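The wash room corner, and what to do with your coats

By Pirjo Oksanen
Stellden House newsletter, 2/9/23

Many of you have asked me about the corner on the ground floor where the washing machine is, so I write a few words on it. In July we still had only two hooks behind the door, and the coats fell down whenever the door was opened. Now there is a clothes rack. It is dark brown wood, with two tall posts, a rail between them and a low frame of rungs near the floor. Vernon Pelletier found it in a second-hand shop in Triltville and paid 30 for it, and I think it was a good buy.
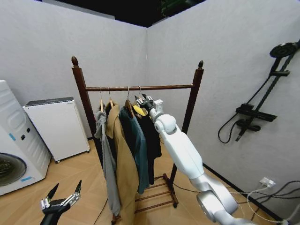
The rack is meant for clothes which should not be folded while they are damp, and also for outdoor clothes which need some air before they go back to your room. Please use the wooden hangers. The thin ones from the dry cleaner leave a mark on the shoulders of a jumper, and I have spoiled a good grey one in this way.

Valentina Medina asked if a long coat may hang together with shirts. Yes, it may, but please put the coat on first and leave a hand's width before the next hanger. Button the top button also, then the collar keeps its form and the coat does not slip to one side. If you have a fleece, turn the collar up while it dries. Mine was always the last part to become dry, until Rizwan Biswas showed me this. 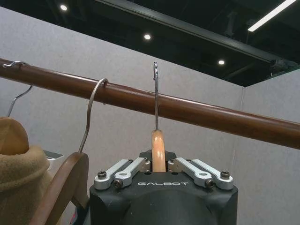

One more small thing is the hooks. Please hang them all in the same direction, with the open end to the wall. When every second hook looks the other way, they catch each other, and you take down your neighbour's shirt together with your own. Lift the hanger straight up before you pull it towards you. The rail is polished and I would like that it stays so; there are already two scratches near one end, and I have tried to rub them out with walnut oil, with not much success.

Dripping things do not belong on the rack. The floor is parquet and it does not like water. Let them drip first under the shower, where the wall and the floor can be wiped afterwards, and bring them over when they have stopped.
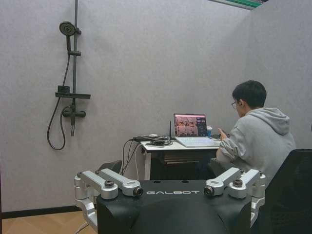 Please also put the shower head back on its rail after you rinse something, and turn the tap fully off. Amrit Desjardins has offered to look at the washer in the tap, but he is in Pridville until the end of the month.

Clothes may stay on the rack until 9 in the morning. After this I move them to the chair in the hall, where you can collect them. A navy scarf and one child's mitten are there already.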